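June, morning, back at the bench

Went through the dawn counts from the Prurnau ridge hide again. The trip sheet says the birds display "every morning before sunrise." I don't buy it. We have seven mornings in the log and display calls on three of them. The other four might be rain, or might be birds that were never there.

1. Audio first

The recorder at Prurnau gave 1,408 clips. The sorting software tagged 288 as display calls. I listened to a handful from each morning and a good share sounded like plain fruit doves to me. Until someone else listens blind, I would not put 288 in anything we send out.

2. Bench 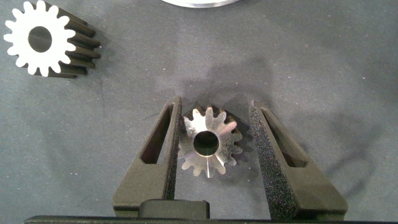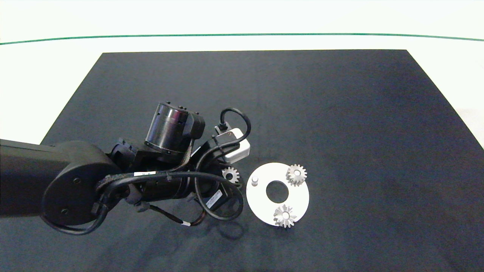
Bench, two views.

3. The Dasilport claim

The Konateo guide office says the birds have also been seen dancing above Dasilport, at low elevation. Their evidence is one phone recording with a rooster all over it. Could be right – the forest there is old enough – but the call on that file is too short to tell from a honeyeater. Marked "unconfirmed" on the map. Please leave it that way.

4. What to change

Start the recorder at 4:30 a.m., well ahead of first light. Write down rain and wind every morning, including the dull ones. Two observers on the ridge, separate sheets, no talking until both are filled in.

Kaczmarczyk lodge wants a line for its brochure about guaranteed sightings. Told them no. Three out of seven is what we have, and I have doubts about one of the three – the sheet for it was filled in after breakfast.

Still to do: find the missing battery log.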